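Sohail Durrani

Some people got very upset with me last week over hay, so let's do hay.

The claim, which I have now seen in two magazines and on one coffee mug, is that the frontier cavalry lived off the grass. Horse eats prairie, soldier rides horse, the whole arrangement runs on sunshine.

I have spent most of the winter in the quartermaster letters from Fort Condell, in the years after the Civil War, and I would like to report that the prairie did not cooperate.

A cavalry horse was supposed to get 14 pounds of hay and 12 pounds of grain a day. That's the regulation. Regulations are what the Army wrote down so it would know how far short it had fallen.

Grass will keep a pony going that has nothing to do all day but eat it. It will not keep a big eastern-bred troop horse going when he's carrying a man, a saddle, a carbine, blankets and a frying pan, and gets an hour and a half to graze before somebody blows a bugle.

So you buy hay. From whom? At Condell it was a man named Brastov, who signs his letters "yr obt servant" and was neither.

Brastov's contract called for 800 tons, cured, free of weeds, stacked inside the post limits. I know this because the quartermaster copies out the phrase "free of weeds" in nearly every letter he sends him, with the underlining getting heavier.

The way you check hay is you weigh it. The way you weigh it at a post with no hay scale is you measure the stack and do some arithmetic. The way you beat the arithmetic is you build the stack around a pile of brush.

He built the stack around a pile of brush.

They found out in February, which is the month everybody at an isolated post finds out about things. A stable sergeant reports that his men have "come to the timber." I've read a lot of Army prose and that is up there with the best of it.

You'd think this would be the end of Brastov. He was fined, and then he got the next year's contract. The only other bidder lived a long way downriver and wanted twice the money.

Meanwhile the grain. Corn came up by steamboat and then by wagon, and the wagons were pulled by mules, and the mules ate corn. You can see the problem. So could the quartermaster, who works it out on the back of a receipt and then doesn't send it to anyone.

His sum, as far as I can read it: of 3,000 bushels leaving the landing, he could count on 2,000 getting to the post. The rest had been eaten, rained on, or "otherwise disposed of," a phrase doing more hauling than the mules.

I should say I can't vouch for his math. There's a stain across the middle column and I have been staring at it since breakfast.

What did this mean for actual soldiers? Mostly that they walked. There are whole marches in the post returns where the troopers led their horses an hour for every hour they rode. It's in the orders. Paintings of this are rare.

It also meant cavalry with sickles. In late summer more than 7 men in ten from one company were out cutting grass to make up what Brastov hadn't delivered. Their captain complains that he has "a very fair mowing party and no cavalry whatever."

Same captain asked for extra-duty pay for them. The department wrote back asking what tools they'd used and whether the tools had been returned. I love the department.

People ask about the remounts. Replacement horses arrived in the fall, used to barns and oats, and got handed straight to winter. The farrier's list for one bad stretch just goes: poor, poor, poor, poor, died, poor.

The mules did better. The mules always did better. They also ate two wagon covers and part of a fence, and there is correspondence about the fence.

None of this is a secret, by the way. It's sitting in letterbooks in perfectly good handwriting. It's just that the letters about hay are filed with the letters about hay, and anybody who comes to write a book about a campaign goes straight past them to the box with the gunfire in it.

I did it too. I ordered these by mistake. I wanted the next reel over.

A few of you asked about sources. The letters sent are the good series. Letters received are patchier and somebody clearly kept candles in the box. For the contract side, Shirima's old study of forage buying is still the one I reach for, even though the index lists "hay" once and gives the wrong page.

I wrote up the brush-pile business at more length on Pronadari, with the full text of the timber report. It's free. It's also long. There's a section on fence rails you may skip without hurting my feelings much.

Two corrections before someone else makes them. I said earlier this month that Condell had no hay scale at all. It had one. It was delivered without its platform and spent several years as a place to hang harness.

And I called the stable sergeant a corporal. He'd been one, and then a sergeant, and then a corporal again, and it depends which week you catch him.

Next time: oats, and why the Army was so suspicious of them. I've got about half the letters transcribed and the other half are in the hand of a clerk who didn't believe in vowels.
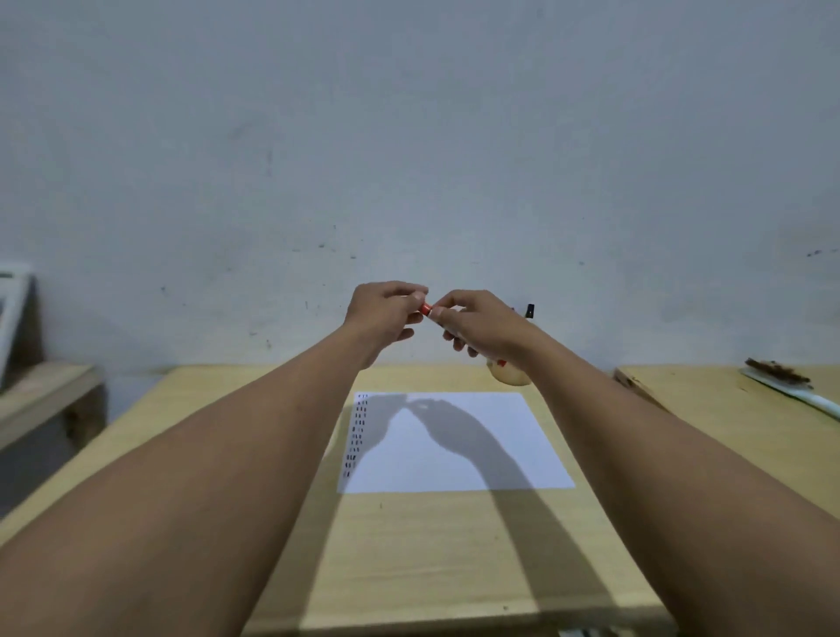
Naomi Kashindye: The brush trick turns up in firewood contracts too. I've got a post surgeon grumbling that his cordwood was stacked crisscross so you could "throw a dog through it." Did your quartermaster ever get his underlined weeds dealt with, or did he just transfer out like mine did?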